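Aid station walk-through, Rokwood night ultra
My notes from Wednesday evening, start to finish. Eero Peltonen, you asked for the messy version, so you're getting it!

1. Road crossing at Lappalainen farm – OK
Cones are out, reflective tape is good. I stood there at dusk and could see the flagger's vest from the top of the hill. Loved it.

2. Course markers, first loop – FIX
The clip-on reflectors between the farm and the creek are hung too high. I run with my chin down after dark (don't we all?) and missed two of them. Drop them to waist height, please.

3. Water – OK, just barely
We've got 384 runners signed up and nearly 2,000 cups in the shed. With this heat I'd feel a lot better with another case or two. Jugs are rinsed and the lids fit.

4. Floka aid station, indoor part – OK with notes
Doorway is clear and the cots are set up in the side room. I want the extension cord taped down before anyone shuffles over it on dead legs. 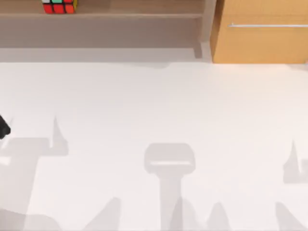
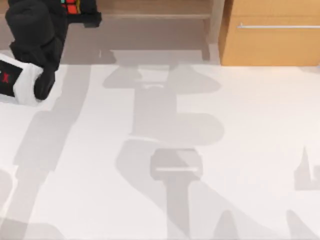 Smooth white floor in the first one, with the low shelving and the wooden cabinet behind it.

5. First aid kit – FIX
Blister stuff is great, tons of it. Only one cold pack though, and the gauze box was open. Ilari Pesonen is bringing new ones Friday – somebody remind him.

6. Runner check-in sheet – FIX
The printed list stops at bib 372 and our last bib is 440 (we skipped a bunch of numbers, long story). Print it again, bigger type, and put it on a clipboard with a pen on a string.

7. Fesden hill turnaround – OK
Creepy as ever, and I mean that fondly. The blinking light works and can be seen from both directions. Two folding chairs up there now, so whoever gets the late shift can sit.

8. Radios – NOT CHECKED
Batteries were still charging when I left at 9:40 p.m. I'll swing by again and test them from the creek bottom, where we lost contact last August.

9. Sweep vehicle – OK
Full tank, blankets in back, spare headlamps in the glove box. The passenger window sticks, so leave it up.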